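Condiments and Sodium in School Lunches
Stela Bogdan and Celeste Barreto

We asked 31 students at Tendham to write down their lunches in April. Most left out sauces the first time – we had to ask again.

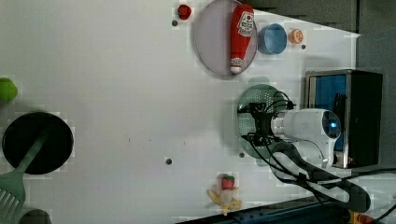

Sodium from sauces adds up over a week. Students listed ketchup more than any other sauce. A red bottle like the one lying across the plate has a label, but few students said they read it. Next term we want to repeat the survey with 200 students.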